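Speaker notes: "Living with a Wood Surface"
For the home care evening, June 28, 2026. Allow extra time for questions, there are always questions.

Opening (slow down, let people find a chair)

Good evening, everybody, and thank you so much for coming out when you could be sitting on a porch somewhere. I'm going to talk tonight about wood tops, which means kitchen counters, islands, worktables, the old desk you got from an aunt and have never quite known what to do with. I've been oiling and sanding and fretting over these things for most of my adult life, and I still get a little thrill when the first coat goes on and the grain wakes up.

Ask for hands: who has a wood top at home? Who has oiled it this year? (Wait for the laugh. Put my own hand down on the second one.)

Part one: what wood wants

Wood moves. It takes on moisture in the summer and gives it back in the winter, and a wide top can grow and shrink enough that you'll feel it with a fingertip along a seam. Tell the story of my first counter here, the one I screwed down tight at every corner because I was young and proud of my screws. By October it had a split I could slide a postcard into. Let your top move! Slotted holes, a bit of slack, and please don't glue it to the cabinet.

Butcher block is a good place to begin, and it's where most people in this room probably will begin. All those narrow strips joined side by side keep a wide top fairly steady, and you get the stripes of color for free.
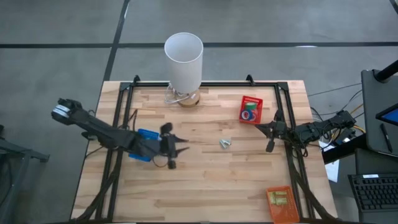
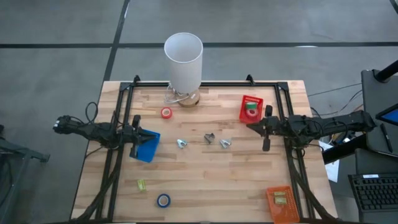

Butcher block, strips running the length of the top.

Part two: oil, wax, or varnish

Pass the sample boards around now, and remind people that the sticky one is sticky on purpose. I left it that way to show what happens when you don't wipe off the extra.

Plain mineral oil is cheap and easy, and it never hardens, so you'll be doing it again before long. I don't mind that. I put the radio on and it's a nice half hour. The Lamska blend I use at home has wax in it and lasts longer, but it smells like a candle shop for a day or two, and my family has opinions. Varnish is a different animal. It sits on top like a raincoat, lovely for a desk, less lovely where you chop onions.

Somebody will ask about Flalideck. It's a deck finish. Keep it on the deck, and read the can before you bring any outdoor product near food.

Part three: the daily business

Wipe up water. I could stop there and you'd have most of the talk. Warm cloth, drop of dish soap, dry it after. For a white ring, try a little oil and patience before you reach for sandpaper. For a real burn you'll need the sandpaper, and you should sand a wide area around the mark so you don't end up with a dimple that catches your coffee cup every morning.

Tell the repair versus replace story. The couple had a quote for $4,000 to put in a new island top. We spent $67 on sandpaper, oil, and rags, and a long afternoon with the windows open, and they kept the old one. It isn't perfect. There's still a gray patch near the sink, and they put the fruit bowl on it.

Rags! Do not forget the rags. Any oil that dries and hardens, linseed and tung especially, can heat up in a bundled rag and start a fire. Lay them flat outside to dry, one layer, away from the house. Say this twice and look at people while saying it.

Questions

Likely ones: olive oil (no, it goes rancid), lemon and salt (yes, for smells, rinse after), cutting right on the counter (your counter, your choice, I use a board).

Handouts are on the side table, 75 copies, so please take one for a neighbor. The sample boards need to come back to me before anybody leaves, including the sticky one.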